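トラルトヴィル超常体験研究会 会報
体験報告の整理状況と、オーラの「見え方」アンケート中間報告

昨年の秋から受け付けている体験報告は、今月で1,401件になりました。内訳でいちばん多いのは、人のまわりに光や色が見えるという報告です。次が金縛り、その次が夜空の発光体でした。今号では、光や色の報告についてアンケートの途中経過を載せます。
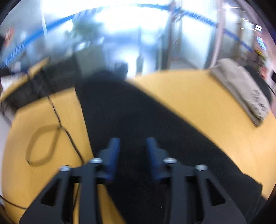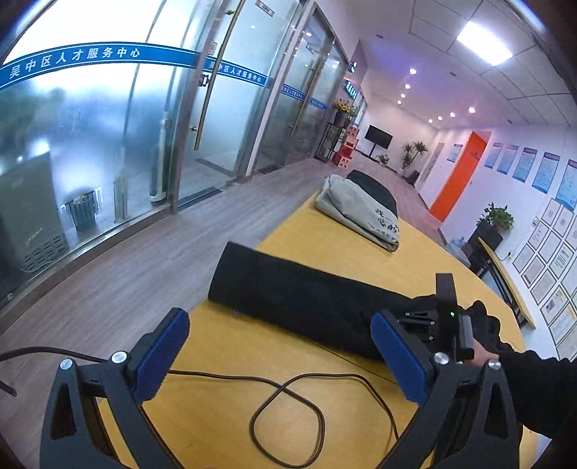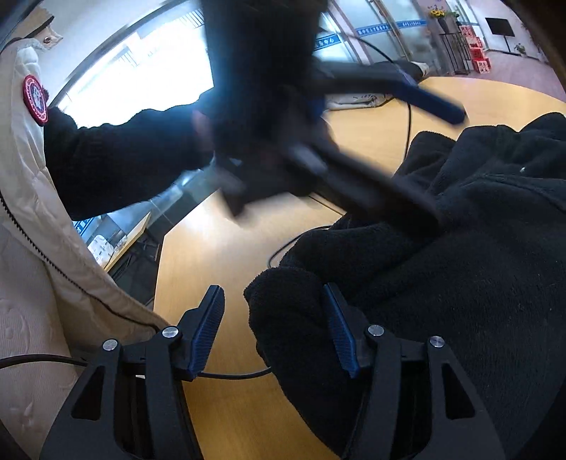 アンケートには63人から回答がありました。このうち5人は記入が途中までだったため、以下の集計は残りの58人分によります。

まず色についてです。白または薄い金色という回答が半数を超えました。青、緑と続き、赤や紫はわずかです。複数の色が層になって見えると書いた方もいますが、層の順番は人によって違い、共通の傾向は読み取れませんでした。

見える場所は、頭と肩の輪郭に沿ってという回答がほとんどです。手の指先という方も数人いました。全身が包まれて見えるという回答は、暗めの部屋で相手がじっと座っている場合に偏っています。

条件をたずねた欄では、背景が無地の壁であること、照明が弱いこと、相手を数十秒見続けていることの三点が繰り返し挙がっています。この条件は、目の残像が出やすい条件とも重なります。明るいものを見つめたあと視線を少しずらすと、輪郭に沿って淡い帯が見えることは誰にでもあります。回答の中にも「目を動かすと帯も動く」と書かれたものがあり、これは残像と考えるのが自然だと思います。

一方で、残像では説明しにくい回答もあります。歩いている人の背中にだけ見えた、初対面の相手に会った瞬間に見えた、といったものです。文字や音に色がついて感じられる共感覚に近い体験かもしれません。本会としては、どちらとも決めずに記録を続けます。

イドゥディク支部からは、見えるという人二人に別々の部屋で同じ人物を見てもらい、色を紙に書いて比べるという案が出ています。一致しなければ意味がないというわけではなく、一致の度合いを残しておくことが目的です。手順書の案はフィルコフ支部が作成中で、次号に掲載の予定です。人物の服の色に引きずられるのではないかという指摘がすでに来ているので、服装をそろえる項目を加えることになりそうです。

報告を送ってくださる方へのお願いです。時刻、照明、相手との距離、眼鏡やコンタクトレンズの有無を書き添えてください。前夜の睡眠時間もわかれば助かります。夢や瞑想中の体験は用紙の裏面に分けて記入してください。ほかの人の報告を読んでから思い出した内容には、その旨を一言添えてください。

なお、光が見えるのと同時に頭痛がする、視野の一部が欠ける、ぎざぎざした光が広がるといった場合は、片頭痛の前ぶれや目の病気のことがあります。報告の前に眼科か内科を受診してください。

前号で紹介したソリスの発光体については、同じ晩に別の場所から見たという連絡が二通届きました。方角が食い違っているため、地図に落としてから改めて載せます。

アンケートの締め切りは10月末です。用紙は例会の受付に置いてあります。郵送の場合は、封筒の表に「見え方」と書いてください。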